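「皿を一枚だけ取る、が一番むずかしい」 家庭の食卓で手本データを集める現場に聞く

ロボットに家事を教えるには、まず人間が手本を見せる。それも大量に。データ収集を請け負うFetbridgeで現場を仕切るヘウォン・ギルさんと、集まった記録の検品をするチェスワフ・コズウォフスキさんに話を聞いた。取材は午後2時すぎ、収録の合間。時間は30分しかもらえなかったので、駆け足で。

まず、一日にどれくらい録るのか。

「調子がよくて300本。悪い日は半分もいかないです」とギルさん。1本は短い。皿を取る、器を寄せる、重ねる、戻す。それだけ。手持ちのグリッパーを握って、人がふつうの家のふつうのテーブルでやる。

スタジオではだめなのか、と聞くと即答だった。「だめですね。最初の3,000本はスタジオで録ったんです。白い机、均一な照明。きれいでした。で、それで学習させたモデルを人の家に持っていったら、テーブルクロスの柄をつかみに行った」

笑い話のようだが、本人は笑っていない。以来、Saltalellと呼ばれる今の計画では一般の家を借りて回っている。片付けは頼まない。棚の上も窓際も、住んでいる人のまま。

「日が差すのも、そのままです。カーテン閉めたくなるんですけどね。閉めない。午後になると反射がきつくて、こっちの目も疲れる。でも本番の家にも窓はあるので」
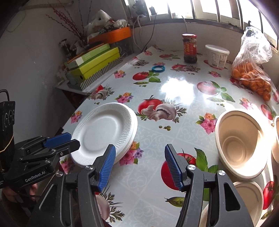 作業者の教育には思ったより手間がかかるという。器用な人ほど速く動きすぎる。指先でやるように手首をひねってしまい、あとから軌跡を見ると機械には真似しづらい動きになっている。

「うまい人じゃなくていいんです。同じことを、少しずつ違うふうにやれる人がいい。毎回同じ場所から取られると困る。かといって、わざとらしく変な角度から行かれても困る」

一番失敗が多いのは? 「重なった使い捨ての皿。一枚だけ取る、が一番むずかしい。薄いし、くっつくし、二枚来る。二枚来たときどうするかは、もめました」

もめた相手が隣のコズウォフスキさん。検品側としては、二枚取れた記録は捨てたい。ギルさんは残したい。

「捨てていたんですよ、6月までは」とコズウォフスキさん。「でも失敗して、気づいて、置き直す。そこまで入っていれば手本になる。途中でやめたものは今でも落とします。置き直しがあるものには印を付けて残す。その印を社内でEventと呼んでいて、名前が雑だと毎回言われます」

検品は人の目で見る。自動の判定も入れてはいるが、手が映像をふさいだ部分や、器が少しだけ滑ったような場面は機械まかせにできない。先月は720本を一人で見なおしたそうだ。

「最後のほうは夢に出ました。ボウルが。うちの食器まで開き幅で見てしまう。これは入る、これは入らない、と」

借りる家との約束ごとも聞いた。顔や郵便物が写ったら削除する。終わったら家の人に映像を確認してもらい、いやだと言われた部分は理由を聞かずに消す。この手順はプライバシー担当のヤブウォンスカさん（Jabłońska）が作ったもので、現場では「ヤブウォンスカ表」で通じる。A4で2枚。ギルさんのは角がもうぼろぼろだった。

ただ、消せば穴があく。録り直しに行くと、今度はテーブルの上の物が変わっている。

「それはいいんです、変わってて。むしろありがたい」とギルさん。「困るのは、気をつかって片付けてくださるお宅。前日に電話して、お願いですからそのままで、と頼んでます。それでも片付いてるときは片付いてる」

今後は両手を使う作業を増やしたいという。片方で押さえて、もう片方で取る。人間なら考えもしない動作だが、左右のタイミングがそろわないと記録として使えない。左右の時刻合わせはまだ手作業がのこっていて、コズウォフスキさんはそこを何とかしたいと言う。ギルさんは人を増やすほうが先だと言う。結論は出ず。

最後に、何本集めたら足りるのかを聞いてみた。

「それ、発注元にも毎回聞かれます」とギルさん。「わからないです。新しい家に持っていって、初日に皿が取れたら、その家の分は足りていた。そのくらいしか言えない」

ここで時間切れ。ギルさんは次の収録があるからと、グリッパーの開き具合を確かめながら席をたった。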